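Gripper notebook, cutlery task
December, started 10:40

Continuing from the previous page. The question is still which fingers we keep on the arms for the cutlery work: the flat tapered black ones we have now, or the softer pair from Flemau which Vilém has printed holders for. Zdeňka wants an answer before she orders spares from Kendidier, so I try to be a little more systematic than last time.

What I changed since the last entry:

Wrist camera exposure is now fixed at the lower value. With automatic exposure the gold necks of the forks became white patches and the grasp point jumped between two places. Fixed is better, but the spoon bowl still gives a strong reflection. Úna suggests a polarising film, I have not tried it.

Finger offset in the controller was wrong by 3 mm on the left arm. I found it when I compared with the drawing. Please do not use logs with a number lower than 932 for any comparison of grasp height, they all have the old offset.

Closing speed reduced to 86 per cent on both arms. Vilém thinks this makes no difference. He may be right, but I wanted both arms equal.

The hard fingers, my notes so far. They can go low to the table and the thin tip gets under a fork neck quite well. The handle is more difficult. It is round and smooth, and if the fingers close a little above the middle, the fork turns around its own axis and then the tines do not point where the planner believes. For placing in the basket this matters a lot, as the openings do not forgive a wrong angle. When two handles cross, I would prefer to pick always the upper one, but the camera does not know well which one is upper. Treasa has an idea with the second arm holding the lower piece. To discuss.

The soft fingers hold the handle better. They are too thick for picking from the flat wood, and I had to press on the table more than I like. Also they hide more of the piece in the wrist view.

Views from the side camera and from the wrist, hard fingers mounted:

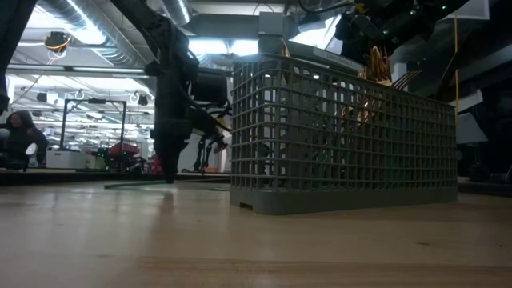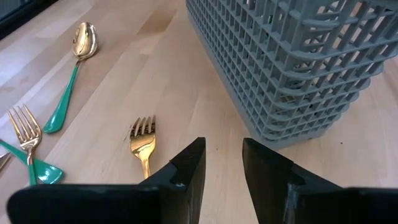

Settings for the next run

Both arms: hard fingers, closing speed as above, offset corrected.
Approach angle: try 12 degrees from vertical, before it was zero.
Basket: do not move it between the two finger types. I forgot this once and had to repeat the calibration.
Kathleen asks that we save the motor currents also. I will add them to the log, they are already available in the controller.

Open points

Can the tips be covered with a thin rubber layer, so that we get the shape of one and the grip of the other? Ask Vilém if he has some left from the Zallunmont parts.
The whitish wear on the finger tips: I do not know if it changes the friction. Compare with a new pair before we decide.
Zdeňka, please wait with the order until I have done this one.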